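3.2 Aufbau und Wartung der Zelle

Die Kommissionierzelle Trornden besteht aus einem zweiarmigen Roboter und einer Gemüseauslage mit offenen Holzfächern. Der rechte Arm hält den Einkaufskorb, der linke greift die Ware.

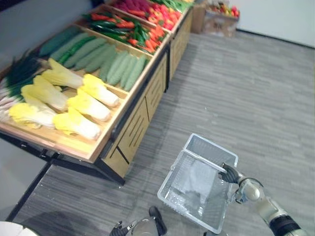
Die Fingergelenke werden nach jeweils 842 Griffen neu referenziert. Beim rechten Greifer kommt eine Prüfung der Haltekraft hinzu, die am Korbbügel — ohne Ware im Korb — erfolgt. Den Ablauf hat Urszula Szewczyk festgelegt.

Lange Ware belastet die Finger der linken Hand einseitig, etwa eine Möhre, die sich quer über das Nachbarfach erstreckt (Abb. 2). Nach 14 Betriebstagen werden deshalb die Kabelführung am Oberarm und die Fingergelenke geprüft.

Abb. 2: Linke Hand mit Möhre, rechter Greifer am Korb.
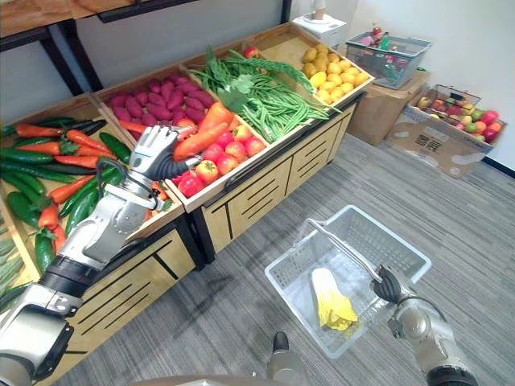 3.3 Austausch der Fingerglieder

Verschlissene Glieder werden paarweise ersetzt. Danach wird die Hand neu kalibriert.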